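2/6/19

## Sarnora return with a new single, album to follow in May

The pop duo Sarnora have released "Trudach", their first new song after a break of 23 months. It came out on the label Farby this week and will be followed by a full album in May. The album has ten songs and runs for 38 minutes.

"Trudach" is a slow song with piano and two voices, and the drums come in only for the last part. Listeners who know the duo from their dance songs may be surprised by this. In a short note to fans, Sarnora wrote that most of the new material was written at home, at night, and that they wanted to keep the sound of the first recordings. Only the strings were added later, at the Kowalczyk studio.

The lyrics are about a person who moves out of an old family house and finds letters that were never sent. The duo wrote the words together – the first time they have done this. On the two earlier albums each of them wrote separate songs.
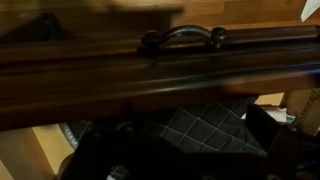 ### Formats and concerts

The single is available as a download and on a seven-inch record. The record has an instrumental version on the second side, which will not be on the album. Farby says that each customer can order up to 7 copies from the label's shop.

The album will be sold on CD and vinyl. Its title is not yet announced, and the label has not shown the cover.

Sarnora will also play 10 concerts after the release. All of them are in small halls, with seats, and a string quartet will join the duo on stage. Tickets will go on sale when the album title is published. Members of the fan club receive a code by e-mail one day before.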